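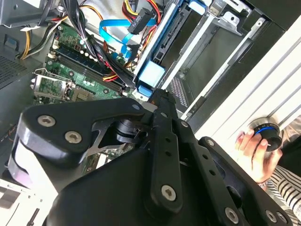
3.2 Material und Messverfahren

Untersucht wurde die Maßhaltigkeit von Herrensakkos aus Schurwolle nach wiederholter chemischer Reinigung. Die Stichprobe umfasste 30 Sakkos der Hersteller Mavevance und Brarner, jeweils einreihig, mit zwei Knöpfen und Seitenschlitzen. Beide Hersteller verarbeiten die Vorderteile unterschiedlich: Mavevance verwendet eine vollflächig fixierte Einlage, Brarner eine halb pikierte Rosshaareinlage, die nur bis zur Taille reicht. Futter, Knopfstellung und Reversbreite wurden nicht als Variablen behandelt.

Vor der ersten Reinigung hingen alle Teile 20 Stunden im Normklima auf Formbügeln. Anschließend wurden Rückenlänge, Schulterbreite, halbe Brustweite und Ärmellänge bestimmt. Die Ärmellänge wurde entlang der Ärmelnaht vom Schulterpunkt bis zur Saumkante gemessen, die halbe Brustweite am geschlossenen Sakko unmittelbar unterhalb des Armlochs. Jede Strecke wurde dreimal abgenommen; in die Auswertung ging der Median ein. Die Messpunkte waren mit Heftfaden markiert und blieben über die gesamte Versuchsdauer am Teil.

Die Reinigung erfolgte in sieben Zyklen in einem gewerblichen Betrieb in Drundmont. Lösemittel, Beladung und Trocknungstemperatur blieben konstant. Auf das Finish mit Dampf wurde in den ersten drei Zyklen verzichtet, um den Schrumpf des Oberstoffs von der Formgebung durch das Bügeln zu trennen. Ab dem vierten Zyklus wurde nach dem Protokoll von Heffernan gebügelt — mit Ausnahme des Revers, dessen Bruch nicht gepresst werden durfte.

Die Blasenbildung am Vorderteil wurde getrennt von den Maßen erfasst. Zwei Beurteilerinnen bewerteten die Oberfläche unter Streiflicht auf einer vierstufigen Skala, ohne die Herstellerangabe zu kennen; die Etiketten waren zuvor abgedeckt worden. Bei abweichenden Urteilen entschied Róisín Heffernan als dritte Beurteilerin.

Als Bezugsgröße diente die in der Schnittentwicklung übliche Toleranz nach Moriarty, die für Längen- und Weitenmaße getrennte Grenzwerte vorsieht. Überschreitungen wurden je Messstrecke ausgewiesen und nicht zu einem Gesamtindex verrechnet. Die Ergebnisse sind in Abschnitt 4.1 nach Einlagenart gegliedert.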